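Wrist tracker keeps dropping out on our humanoid, cable strain?

Posted by jorkdale_mike, 20/10/2022

So our robot has a little tracker box strapped to one wrist, with a thin cable running along the forearm. Every time the arm reaches up over the desk I lose signal for a second, then it comes back. I've swapped the cable twice (Hodo, the 2000 mm one). What am I missing?

Asif Gilani

Check your slack at the elbow! Bend the arm all the way, then tape the cable down, with a loose loop over the joint. I taped mine with the arm straight and it tugged on the plug for weeks. Do the same check at the shoulder while you're there.

rolura617

had this, was the plug. buy a better one

Fahmy

I'd look higher up first. Most of our cables go up from the head and back, and one sagging bundle was pulling on everything under it. I re-tied the lot in April and haven't had a dropout in 200 runs.

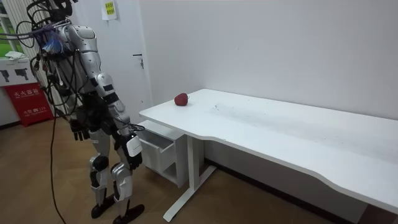
I still wiggle each connector by hand before I power up, starting at the neck and finishing at the wrist.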